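Das Besteck der Firma Palach

Der Nachlass umfasste 119 Positionen. Nurhan Coşkun hatte die Liste am Vortag ausgedruckt und gelocht. Position 1 war ein Standregulator, Position 118 ein Karton Gardinenringe. Position 119 lautete: »Kleinschrank, eine Schublade, mit Inhalt«. Unter Inhalt stand nichts.

Sie bat Tanvir Liyanage, die Position zu ergänzen. Liyanage war seit Februar im Haus und schrieb Zustandsberichte in der Reihenfolge Material, Maße, Mängel, Bemerkung. Das Feld Bemerkung ließ er in der Regel leer.

Der Schrank stand auf dem weißen Klapptisch. Deckplatte Holz, Oberfläche dunkel gebrannt, Maserung quer. Griff: Metallstange, schwarz. Er zog die Schublade bis zum Anschlag heraus. Innen helles Kiefernholz, auf dem Boden Schrammen und einige Striche, vermutlich Bleistift. Er notierte: »Gebrauchsspuren, altersüblich.« Dann strich er »altersüblich«, weil über das Alter nichts bekannt war.

»Die Striche sind Absicht«, sagte Coşkun.

»Woher wissen Sie das?«

»Frau Sheikh hat angerufen.«

Anwara Sheikh war die Schwester der Verstorbenen und die einzige Erbin. Sie wohnte 271 Kilometer entfernt und hatte dem Verkauf aller Positionen schriftlich zugestimmt. Am Telefon hatte sie gefragt, ob in der Schublade noch die Bänkchen lägen. Coşkun hatte zunächst Möbel verstanden.

Gemeint waren die Besteckablagen. Weiß, Keramik, glasiert, die Oberseite gewellt. Die Verstorbene, Dilani Miah, hatte 22 Jahre lang im Büro der Firma Palach die Reklamationen bearbeitet und dort jeden Mittag mit Messer und Gabel gegessen, auch Brot. Das Besteck lag in der Schublade, jedes Teil auf seiner Ablage. Die Striche auf dem Schubladenboden gaben an, wo die Ablagen zu stehen hatten. Nach Angabe der Schwester stammten sie aus der ersten Woche im Dienst.

Liyanage hörte zu und schrieb nicht mit. Danach fragte er, ob die Angabe in das Feld Bemerkung gehöre.

»Schreiben Sie sie erst auf einen Zettel«, sagte Coşkun.

Der Schätzwert war gesondert zu ermitteln. Für den Schrank setzte Lwazi Mnguni, der die Möbel machte, fast 200 Euro an. Das Besteck betrachtete er kurz. Eine Gabel, ein Messer, einzeln, kein vollständiger Satz. Er schlug vor, beides dem Sammelkarton Haushalt zuzuordnen, Position 64. Die Ablagen könne man weglassen oder dem weißen Teller beigeben, der ohnehin übrig sei.

Coşkun widersprach aus formalen Gründen. Die Liste nenne den Schrank mit Inhalt. Eine Entnahme von Inhalt sei eine Änderung der Position und bedürfe der Zustimmung der Erbin.

Die Erbin wurde angerufen. Sie sagte, sie wolle das Besteck nicht haben. Sie wolle auch nicht, dass es in einen Karton komme. Auf die Frage, was sie stattdessen wünsche, blieb die Leitung ungefähr so lange still, wie Mnguni brauchte, um seinen Zollstock zusammenzuklappen.

»Legen Sie es so hin, wie es hingehört«, sagte sie. »Der Käufer kann dann machen, was er will.«

Das war als Anweisung ungenau. Die Striche waren schwach und an mehreren Stellen von Schrammen gekreuzt. Liyanage holte die Schreibtischlampe und stellte sie flach ein. Er fand eine Linie, die er für eine Kante hielt, und eine zweite, bei der er nicht sicher war. Offen blieb außerdem, in welche Richtung die Zinken zeigen sollten — die Schwester hatte dazu keine Angabe gemacht und war nicht mehr zu erreichen.

Mnguni ging um fünf. Coşkun blieb und tippte die Korrekturen ein: Position 64 unverändert, Position 119 mit Ergänzung. Als Bestandteile führte sie auf: eine Gabel, Griff mit Ringdekor; ein Messer, Klinge gezahnt; zwei Ablagen, weiß, im Profil nicht gleich.

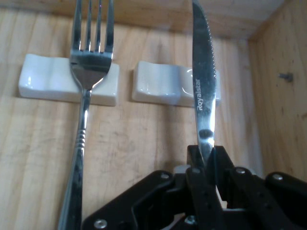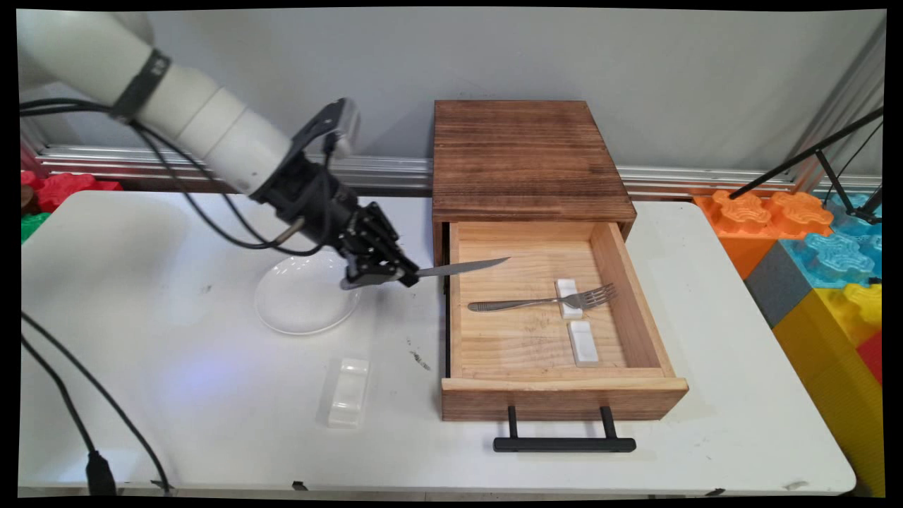

Zu Pos. 119: Messer, Gabel und weiße Ablagen.

Im Feld Bemerkung stand, in Liyanages Schrift: »Lage der Teile nach Anzeichnung auf dem Schubladenboden. Anzeichnung nicht entfernen.«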